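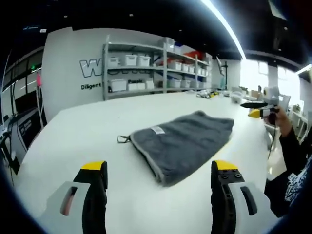

How do I enter a team in the Clendville indoor cricket league?
Send the entry form and the 200 deposit to the league office before the end of September. Late entries go on a waiting list.

Home | Fixtures | Tables | FAQ

Posted in July by the Risell CC web editor

How many players can we register?
Up to 17 – juniors included.

Where are matches played?
Gandetti Hall, court two.

Recent items
Matlala Cup draw
Risell seconds all out for 306
Umpires' course dates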